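Progress report, 21 January 2024
To: Hirkholm Fund, small grants for school engineering
From: Cason Robotics Club
Project: Kitchen helper arm, second report

Since the August report the club has moved from driving the arm by hand to collecting practice runs for the learned controller. All work is now done on the marble-patterned counter, with the bamboo cutting board as the main object. The views are from the wrist camera.

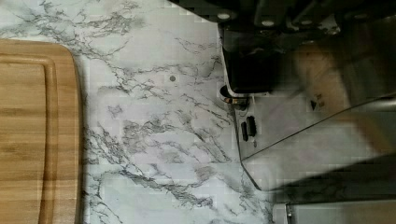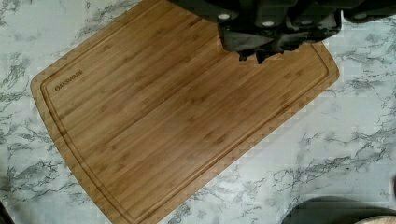 ## Work completed

- Wrist camera mount redesigned and printed again. The first version let the camera turn a little each time the arm stopped hard, and two weeks of recordings had to be thrown out.
- 600 practice runs recorded and labeled. The target for this period was 500, raised after the first report.
- Students wrote a short checklist for starting and ending a run. It is taped inside the door of the supply cabinet.
- The Dusalus software was updated once, in the fall, and then left alone. We will not update again before the competition.

## Results so far

The task is to find the near edge of the board, line up with it and slide the board to a marked position. The controller does this well when the board is square to the counter. It does less well when the board lies at an angle, and most of the next round of runs will cover that case.

Clear and shiny objects remain a problem. The students tried two ways of lowering the glare from the room lights – a cloth over the nearest fixture and a lower exposure setting. The exposure setting helped more and has been kept.

## Students

There are 11 students in the club, up from six in the first report. The newer members began with labeling and are now running the arm with an older student beside them. Attendance dropped during exam week and came back afterward.

## Spending

The grant was $3000. Most of what has been spent went to the Economou gripper, spare fingers and the printing material for the mounts. We have set $600 aside for competition travel. One line has changed: the second lamp was not bought, and we ask permission to use that money for a spare motor. The receipts are attached to the online form.

## Next period

1. Record the angled-board runs.
2. Retrain the controller and test it with students who did not record the runs.
3. Build a practice table to the competition size.
4. Write the team notebook, which the judges read before the event.

The next report will go in after the competition. We would need an answer on the spare motor before then, as delivery takes six weeks.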